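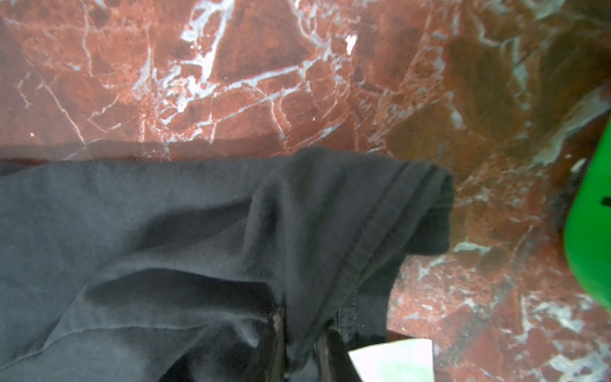 Flaririx renews Clulemwood for second run with longer weigh-in episodes

Streaming service Flaririx has ordered a second season of Clulemwood, the weight-loss competition in which television presenters, retired athletes and former soap actors train in pairs at a country house. Production starts in August and the new episodes are expected on the service early next year.

The order was confirmed in a programming note sent to trade outlets at 9 a.m. It sets out several changes to the format, most of them to the scoring system, which drew complaints during the first run.

In season one, pairs were ranked on the total weight lost by both members. Viewers pointed out that this favored heavier contestants, who tend to lose more in the opening weeks. The new season will rank pairs on the percentage of starting weight lost, combined with a fitness score taken from a timed walk, a rowing test and a resting heart rate reading. The weight figure will count for half of the total and the fitness score for the other half.

Production company Wonby, which makes the show, said the walk and rowing tests will be carried out under the same conditions each time, on the same equipment and at the same hour of the morning. Results will be published on the show's page after each episode. In the first season only the weight totals were released, and the fitness results were mentioned on screen without figures.

Weigh-ins will also change. They were held weekly in season one and will now take place every two weeks. Wonby said the longer gap reduces the effect of normal day-to-day changes in body weight, which can be caused by water and salt intake. Contestants will be weighed before breakfast in a standard set of clothes supplied by the production. One first-season result was revised after broadcast when it was found that a contestant had been weighed in shoes.

No pair will be sent home on the basis of a single weigh-in. Pairs in the bottom position at two weigh-ins in a row will leave the house but will continue the program at home, and will return for the final. Their results will still count toward the overall ranking, so a pair that has left the house can still win.

The season will run for 10 episodes, up from eight. Episodes will be 54 minutes long, compared with 45 minutes in the first run, with most of the added time given to training and cooking segments. The weigh-in episodes will be slightly longer. The judging panel has been dropped, and its role of awarding bonus points has been removed from the rules.

Casting is under way. The programming note does not list any contestants, and Wonby declined to comment on names that have appeared on fan sites. It said all contestants will be at least 25 years old and will need written clearance from their own doctor as well as from the production's medical team. Anyone with a history of an eating disorder will be excluded. Applicants who have had weight-loss surgery or who are taking prescription weight-loss drugs will also be ruled out, a condition that was not stated in the first season's rules.

A dietitian will set a minimum daily calorie intake for each contestant, and pairs who go below it will lose points. Food logs will be checked at the end of each day. Contestants will have access to a counselor during filming and for six months after the final is shown.

The prize remains a donation to a charity chosen by the winning pair. Flaririx has not given the amount. Contestants are paid an appearance fee, which is the same for everyone and does not depend on how long they stay in the house.

Footwear and clothing firm Hattar will sponsor the season. Under the agreement, its name will appear before and after each episode but will not be used in the rules, the tests or the prize. Hattar will supply training clothes to the contestants, who may wear their own if they prefer.

Flaririx did not release viewing figures for the first season. It said only that the final was the service's most watched unscripted episode in its week of release. The first season was made available in one batch. The second will be released one episode at a time, with new episodes added at 8 p.m.

A short follow-up program, filmed with the first season's contestants, will be released before the new run begins. It will report each contestant's current weight and fitness score against the figures recorded at the final. Taking part is optional, and Wonby said most of the original cast had agreed.

The first season remains available on Flaririx.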